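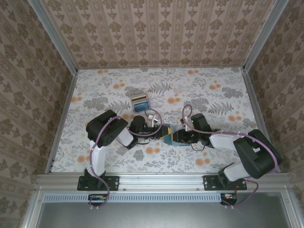

Last updated: February

Home | Tree Care | Checklists | Contact
4 min read | 11 shares

Before-You-Climb Checklist, Pfeiffer Yard

Hello again, and thank you for taking a minute with this before the saws come out. We went through it ourselves on Thursday for the big maple behind the Tredance lot, and our notes are next to each line.

Helmets and eye protection - OK. One chin strap is fraying, so please swap it.
Climbing rope, 50 feet - OK, clean and dry all the way along.
Harness stitching - OK, though the older Fero wants another look next month.

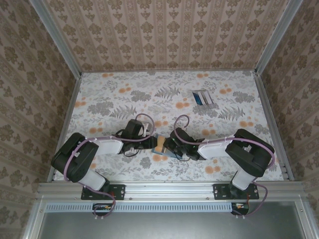

Two arms at the front, patterned wallpaper behind.

Drop zone taped off, 50 feet out - NOT OK at first. The tape stopped short by the driveway - we moved it and checked again.
Chipper, Flekier - emergency stop works. Feed tray had twigs in it, cleared.
Power lines - none near this tree, but do look up anyway, every single time.

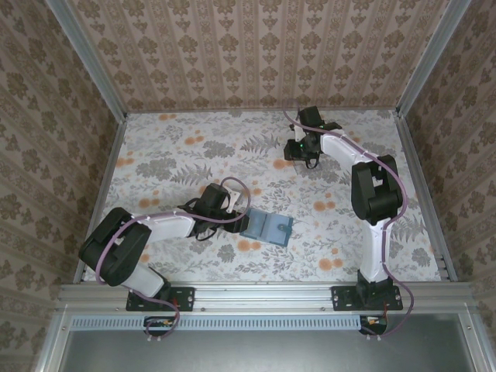
From above, small blue object on the floor.

First aid kit - bandages running low, more on order.
Ground crew hand signals - gone over twice, everyone happy.

3 comments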